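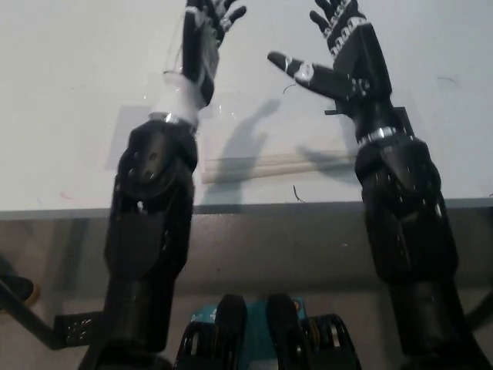

搜索邮件列表 搜索 高级选项

主题:Re: 单根木棒装透明平口袋,封不封口
2025年5月16日 发自:料架值班信箱

各位好:

上一封问的是 Mansour 套件里那根单独的木棒怎么装。我们在 Borness 这边一直用透明平口袋,用了几批货,情况可以说一说。问题比较多,我按来信的顺序答,原信引在各段上面,没有引到的部分就是没有意见。

> 我们新接了 Mansour 的散件分装,以前都是成捆发木棒,用纸带扎一下就完了。现在要求每份套件里放一根,单独入袋,袋子要透明,能看见里面。袋子从 Nivitz 买的平口袋,没有自封条。请问大家是怎么放的?木棒放进去以后在袋子里滚来滚去,很难叠整齐。

滚是正常的,平口袋比木棒宽得多,里面没有东西挡着它。我们的做法是让木棒横着贴到袋子的底边,就是热合的那条长边,然后把上面空着的部分往后折过去,折线压在木棒旁边。这样叠的时候木棒都在同一侧,一摞袋子会一边高一边低,所以叠到一定厚度就掉个头,下一叠木棒朝另一侧。箱子里装出来基本是平的。

折的时候不要拿指甲去刮。这种袋子比较硬,刮过的地方会留一道白印,透过去看木棒上像有裂纹。Istow 那边退过一次货,说木棒开裂,拆开一看木棒是好的,裂的是袋子上的白印。后来我们用尺子侧面轻轻压一下就行,压不死也没关系,装箱以后自己会平。

如果你们的袋子开口在短边,木棒是顺着推进去的,那就先把袋口撑开再推,木棒端头不要蹭着袋口的边走。端头没有倒角的话很容易把袋边顶出一个小口子。我们的木棒来料有的倒角有的没倒,同一捆里都不一样,跟供应方提过,答复是锯的时候换了班,没有下文。现在是装之前拿细砂纸在两头转一圈,再用干布擦掉粉。粉一定要在别的桌子上擦。

> 还有静电。袋子一拿出来就吸东西,头发丝、线头、木屑什么都往上贴,装好以后擦了这面那面又有。我们换过桌布,换过手套,没有明显变化。是不是袋子的问题?要不要换一家?

袋子有一部分关系,但换一家大概也是这样,薄膜类的都吸。我们在 Nivitz 之前用过别的,一样。

有用的是下面这几件事,效果大小不一样,我把我们觉得最管用的放前面说。

先是桌子。原来用的是一张深色的旧桌子,桌面上铺了毡,毡本身就掉毛。后来换成白色桌面,什么也不铺。白桌面不会让毛少一点,只是毛掉在上面看得见,细细的一根黑线躺在那里,顺手就捏走了。在深色桌子上,同样一根要等到进了袋子才发现。换桌子之后,装进袋子的脏东西少了很多,我认为主要是看得见的缘故。浅色的木屑反过来在白桌子上看不清,所以砂纸的活不能在这张桌子上做。

然后是袋子的拿法。整包袋子打开以后不要一次全倒出来,从包里抽一只用一只。抽的时候慢一点,快速一拉,袋子跟下面那只分开的时候静电最大,桌面上附近的东西全跟着起来。慢慢掀开一角再取,差别很明显。Nivitz 的包装是纸盒套一层薄膜,那层膜不要撕掉,剪一个口子,像抽纸那样用。

桌面用拧得很干的湿布擦一遍,晾到摸着不潮了再开始。潮的桌面不能放袋子,袋子底面会吸在桌上,揭起来会皱,里面的木棒也可能沾到水。我们是早上擦一遍,吃完饭回来擦一遍,中间看情况。天干的时候在屋角放一盆水,有没有用说不准,放着也不碍事。

手套我们试过棉的,掉毛,不用了。现在光手,洗干净擦干就行。手上有护手霜的话袋子上会留指印,透明袋子上的指印对着光看非常明显,而且擦不干净,会擦成一片雾。

毛已经在袋子外面的,不要用布去擦,越擦越吸。拿一小段胶带,粘面朝下轻轻点一下就走了。胶带用完随手扔到桌子下面的桶里,不要粘在桌沿上等着下次用,桌沿上粘一排胶带,最后总有一截跑到袋子上去。碎薄膜也是这样,剪袋子、拆包装剩下的透明边角料摊在白桌子上几乎看不出来,只有一块灰影子,很容易跟着成品一起进箱。我们收到过一份反馈,说套件里多了一张空的透明片,问是做什么用的。

毛在袋子里面的,看位置。在木棒旁边,用镊子伸进去夹,夹一次夹不出来就换袋子,不要反复捅。袋子里面刮花了也是废品。

> 袋口到底要不要封?Mansour 的说明书上只写了“单独入袋”,没有写封口。如果用热封机,每一只都要过一遍,慢很多。用胶贴的话拆的人要撕,撕完袋子就不能再用了。

我们问过这一点,得到的说法是可以不封,只要运输途中不掉出来。我们不封口,只折。折过去的那一段有木棒那么宽还多,又叠着压着,没有自己跑出来过。零散寄一两份的时候另说,散着放在信封里没有东西压它,折口会自己弹开,这种用一小片纸胶带,贴在折过来的中间位置,不要贴角上,贴角上拆的时候会把袋子撕成长条。

热封机我们也有一台,是装螺丝和小合页用的。试过拿它封木棒,袋子长,进机器的时候两只手都要扶着,木棒在里面一滚就把袋子带歪了,封出来的线是斜的。斜的不影响用,就是难看。还有一个麻烦,封死以后袋子里有空气,鼓起来一块,叠不平,要在上面扎个小孔。既然要扎孔,封它的意义就不大了。

有人会担心受潮。我个人看法是这种木棒放在平口袋里,封不封对含水的影响很小,真正要防潮应该在外箱里想办法。我们在箱底垫一张厚纸,箱口贴好,堆在离墙远一点的架子上。去年 7 月库房返潮,靠墙那一列最下层的箱子底部发软,里面的木棒有几根弯了,别的位置都正常。那以后最下面一层就空着了,只放空箱子和泡沫垫。

> 弯的木棒你们怎么挑?我们是放在桌上滚,滚得顺就算直。但是装进袋子之后好像又有弯的,不知道是装之前漏掉的还是后来弯的。

滚的方法可以,我们也是这样,要注意的是桌子本身。找一块平整的玻璃或者瓷砖来滚,桌面有一点翘就会误判。滚的时候眼睛放低,看木棒和桌面之间有没有一闪一闪的缝。听声音也行,直的声音是连的,弯的会有一下一下的磕碰。

装进袋子以后再检查,就把袋子平放,手指隔着袋子按木棒中间,如果两头翘,松开手它会晃。隔着袋子滚是滚不准的,袋子会拖住它。

先漏掉还是后弯的,多半是后弯的。木棒从干燥的地方拿到潮的地方,或者反过来,头两天最容易变。我们的木棒到货后先不拆捆,放在分装的屋里搁着,搁够了时间再拆、再挑、再装。为这个在交期里多留了一点余量。扎捆的带子不要松,松了以后各弯各的。

挑出来的弯棒不要扔,裁短了做搅拌棒或者给花盆里的苗当支棍都可以。我们这里有一个纸箱专门收,谁要谁拿。毛刺多的不要给人当支棍,扎手。

> 袋子上要不要贴标签?贴在袋子上会挡住木棒,不贴又怕分不清粗细。两种粗细放在一起,肉眼不太容易分。

贴,但不贴在木棒上面那一块。我们贴在袋子空着的那一半,靠角。如果折口是往后折的,注意标签要留在正面,第一批我们全贴在了会被折到后面去的那一段,装完才发现要翻过来才看得到字。返工的时候标签撕不下来,只好在正面又贴一张,所以 Istow 收到的那一批正反都有标签,不是两种东西。

标签纸用哑光的,油性笔写字不会蹭。袋子表面直接写字也可以,但油性笔在这种袋子上要等一会儿才干,叠起来会印到上面那只的背面。

粗细分开做是最省心的。我们一次只在桌上放一种,做完、清点、封箱、桌面清空,再拿另一种。中间如果来了急单,宁可把手上这箱先封掉,写上“未满”。混过一次就知道,把已经装了袋的木棒再按粗细分开,比重新装一遍还费时间。分的时候可以做一块卡板,在薄木片上打两个孔,细孔过得去的就是细的。卡板隔着袋子用不了,要抽出来试,所以还是别混。

> 数量方面,你们怎么对数?我们装完发现袋子和木棒对不上,袋子多出来不少,不知道是少装了还是袋子本身就多给了。

这一批我们的木棒是 681 根,来料单上写的和实际点的一样。袋子按包来,Nivitz 的一包大约 144 只,每包都不是正好,有多有少,我们没有去追究,照这个数多备一些。所以不要拿袋子去倒推木棒,一定会对不上。以木棒为准,装好一根放一根,装满一箱就在箱盖内侧写数,最后把箱盖上的数加起来去比来料单。废袋子另外用一个桶装,不用数。

顺便说,我们这一批报废的木棒是 2 根,都是端头劈了,补料补齐的。弯的算在备料里,没有算报废。你们如果要跟 Mansour 那边结算,最好先说好弯的算哪一类,我们第一次就是没有说,来回写了很多信。

> 最后问一下外箱。我们打算用装书的那种箱子,会不会太重?

单根木棒不重,箱子再大也重不到哪里去,麻烦的是滑。平口袋叠在一起非常滑,箱子一斜,一整摞就散开了,到了那边打开是乱的。我们在每一叠中间套一圈纸条,宽一点,松松地套住,纸条接头用一点白胶。不要用橡皮筋,勒着袋子会起皱,时间长了粘在上面,取下来留一道黄的。

书箱可以用,深度要看一下。叠得太高,最下面的袋子被压得很紧,木棒会在袋子上硌出印来,对木棒没有影响,对袋子的样子有影响。我们叠到箱深的一半左右放一张硬纸板,再叠上面的。空出来的地方用揉皱的牛皮纸塞,不用碎纸条。碎纸条会掉屑,前面在桌子上费的工夫就白费了。

木棒的方向统一顺着箱子的长边放。横着放,箱子侧面受力一挤,木棒正好顶在箱壁上,会把箱壁戳出一个鼓包,有一次直接戳穿了。端头那一侧如果离箱壁很近,加一层纸板。

另外补充几件信里没有问到的。

光线。检查透明袋子不要用正上方的灯。灯在头顶的时候,手一伸过去就是一片影子,落在袋子上正好把要看的地方遮住,还有反光,木棒上的划痕都看不见。我们把台灯挪到桌子侧前方,放低,光斜着过来,袋子里有没有毛、袋面有没有划痕,一眼就看到。袋子拿起来稍微转一下角度再放下,不用举得很高。

放置。装好的和没装的分两边放,中间只留正在做的这一只。这是老办法,看着多余,但是透明袋子空的和装了浅色木棒的,堆在一起远看差不多,我们真的发出去过空袋子。现在没装的袋子一律留在纸盒里不出来,桌面上出现的袋子都应该有东西在里面。收工的时候拿手在桌面上抹一遍,摸得到的透明片比看得到的多。

气味。新袋子有一点味道,装好后马上封箱,开箱时味道会比较重。Borness 这边有人投诉过。装好之后敞着箱口放一夜就淡了,上面盖一张干净的纸挡灰。不要盖布,理由同手套。

木棒表面。Mansour 要求不上漆、不上蜡,原木色。浅色木头上手印看不太出来,但是脏手印过几个星期会变深,所以还是要洗手。铅笔线要擦掉,用橡皮,不要用砂纸,砂过的那一小块颜色会浅,对着袋子看像一块斑。供应方有时候在端头刷一点颜色用来区分等级,这个我们问过可以保留,不用磨掉,磨了反而短一截。

长度。木棒长度有一点出入,最长的那些横着放进袋子,两头几乎碰到袋边,再折一下袋子就绷紧了,容易从侧面热合线裂开。碰到这种单独挑出来,放到稍大的袋子里,大袋子我们备得很少,一般够用。不要为了塞进去斜着放,斜着放折口就不是直的,整叠都歪。

样品。留一只装得最好的,用夹子夹在桌子前面的墙上,换人做的时候照着那只来。说明写再多也不如看一眼。我们那只样品挂久了发黄,每批开始的时候换一只新的。

还没有解决的问题也列在这里,哪位有办法请回信。

一个是折痕。折过的袋子收货方打开以后不会恢复平整,Istow 希望上架的时候是平的,我们目前的答复是换短一些的袋子,但 Nivitz 这一款短的宽度也跟着变窄,不合适。有没有别家做短而宽的平口袋,透明度差不多的就行。

另一个是废袋子。刮花的、有白印的、封歪的,攒了一大包,干净,就是不能当成品。有人要的话可以来拿,装种子、隔油漆罐都能用。邮寄费自理,或者下次有车去 Istow 的时候捎过去。

再有就是卡板,我们的是用薄木片做的,用久了孔会磨大,细的和粗的慢慢都过得去。想找一块金属的,旧的也行。

前面说的都是我们这一张桌子上的做法,你们的袋子尺寸如果不同,折法要改。上一封信里提到你们的桌面是拼起来的,拼缝里最容易藏木屑,建议上面压一整块白板,边上用夹子固定,收工时把板子立起来敲一敲。

需要标签的版式可以来信要,是一个表格文件,直接改字就行。

料架值班信箱
Borness

> 以上问题不急,下一批料到之前知道就行。我们这边之前发过一封,可能标题写得不清楚,没有人回,所以重新发一遍。谢谢。

上一封 | 下一封 | 按主题排列

联系列表管理:请回复本邮件并在标题中注明“管理” 版权归各发信人所有 返回顶部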